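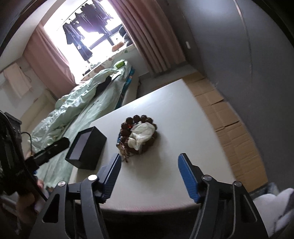 Pale grey tabletop, with a stack of cardboard at the far edge.

Lunch at Trometti, and a few other bits from the Bridville end of town
2023-11-09

Quite a few of you have written in since the last newsletter to ask whether I'd been to Trometti yet, and I'm happy to report that I've now been four times, which my bank would probably say is three too many. I'd been putting it off. The old place on that corner did a carbonara with so much cream in it that you could have stood a fork up in the bowl, and I suppose some stubborn part of me thought the building itself was to blame. So my apologies to the building.

Trometti is at 289 Kramer Street, on the Sillis side of the railway bridge, and if you're coming from the station you want the stairs at the back of the platform and not the ramp, which takes you the whole way round by the bottle shop. It's a small room with 31 seats, and there's a bench along the window where you can perch with a glass of something if you've turned up early. I always turn up early. The bench has become my favourite spot in the place, particularly at the end of the afternoon when the light comes in low across the road and everyone walking home looks in to see what you're eating.

The menu is short and it's mostly pasta, with a couple of things from the grill and a board that changes when they feel like changing it. On my first visit I had the orecchiette with broccoli and anchovy, and it was so good that I ordered it again on the second visit, and then had to give myself a stern talking-to before the third. They cook the broccoli right down until it's a sort of rough green sauce, and there are fried crumbs on top with a bit of chilli through them. It's a dish I've tried to make at home for years and I've never got the crumbs right (mine go soggy by the time I've found everyone a fork).

On the third visit, then, I behaved myself and had the pork and fennel ragu, which comes on wide ribbons and is a much bigger serve than it looks when it lands in front of you. Lovely flavour, very gentle, a little shy of salt for my taste but there was pecorino on the table and I am not afraid to use it. My companion had the grilled octopus with potatoes and was very quiet for ten minutes. I was offered one potato.

Now, the desserts. There are two, a tiramisu and a lemon tart, and I'd steer you to the tart. The tiramisu is perfectly nice and comes in a big scoop, but it was fridge-cold both times I tried it and I like mine to have sat out for a bit. The tart has a proper short crust and enough lemon to make your jaw ache. If you take sugar in your coffee you might want cream with it. They'll bring you some if you ask, in a little jug.

A few practical things, as I know some of you like to have these before you commit. Lunch is easier than dinner. They hold back a handful of seats for walk-ins, and I've had no trouble getting one if I arrive as the doors open at noon, but by one o'clock there's usually a queue and the footpath isn't wide. The room does get loud - hard floor, hard walls, a kitchen that likes its radio - so if you're taking someone who struggles with noise, ask for the table by the coats. There's one step at the front door and a flat entrance down the side lane, and you can ring ahead to have that one unlocked. Bread is charged for. I know people have feelings about this. It's good bread and you'll want it for the broccoli.

As for the wine, the list fits on a single page and most of it is sold by the glass. I had a chilled red with the ragu that I'd happily have again, if only I'd written down what it was. The house white is a bit thin. The bitter orange soda is excellent, and it's what I'd have on a hot day anyway.

Is it perfect? No, it isn't, and on my last visit we waited a good long while for the bill while two of the staff sorted out something at the coffee machine. But the welcome has been warm every time, and on that last visit they remembered that I'd wanted extra crumbs, and I'm afraid that's all it takes with me. I'm told they've taken the lease through to March and hope to stay on after that, so do get along and give them a reason to.

While you're on that side of the bridge, the Sillis bakery has started doing a potato and rosemary slice on weekday mornings. It's sold out by ten, or it was both times I missed it. And the greengrocer at 251 Kramer Street has the first decent apricots of the season, a little firm still but they'll come good in a paper bag on the bench.

Last thing! This newsletter now goes out to 3,000 of you, which I find hard to picture and slightly alarming, so thank you for reading and for all the tips. Next time I'm hoping to get to the new dumpling counter in the Bridville arcade, which several readers have recommended and one has told me firmly to avoid. If you've been, write and tell me what to order. And if you have a way of keeping breadcrumbs crisp in a home kitchen, please put that in the same email.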